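New PC, same old desk

5 Oct 2020

So I've finally done it. After putting it off since June, I've replaced the desktop that has been wheezing away next to my knees for far too long.
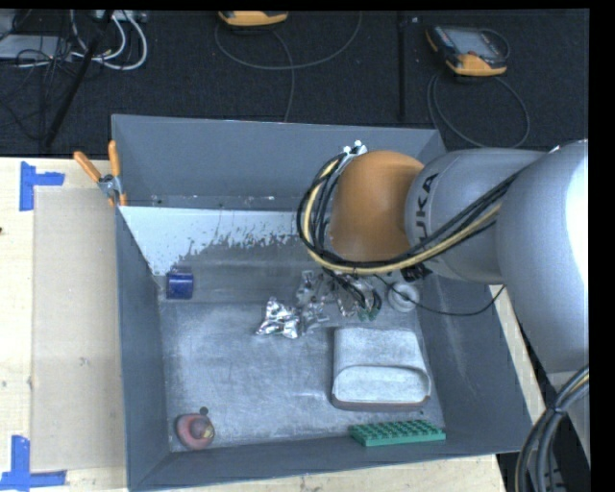
The new one is an Elcombe 4, the compact model, and I ordered it from a little shop in Starnwood where Czesław Pawlak built my last machine too. I did look at the big brands (for weeks, ask anyone who had to listen to me) but they all wanted another 100 quid for a bigger drive, and half of them glow in the dark whether you want them to or not.

First thing I noticed was the quiet. The old one used to spin its fans up if I so much as opened a spreadsheet, and now I keep checking the power light to see if it's on! It does get louder in games, but with headphones I can't hear it.

Starting up takes 11 seconds to the login screen, which feels like witchcraft to me. Copying my photos across took a whole evening, mind you, and I had to do it twice after I unplugged the wrong drive. Entirely my own fault.

Grumbles? Only two USB sockets on the front, and they're so close together that my chunky memory stick blocks both. The side panel is also a pain to get back on. Mitiku Ayele came round to help me add the extra memory and we spent longer on that panel than on everything else, then gave up and went to the Mughal for a curry. It went on fine the next morning.

I'm still on the old monitor, so that's next on the list once I've saved up a bit. If you've got a decent one for less than silly money, leave me a comment.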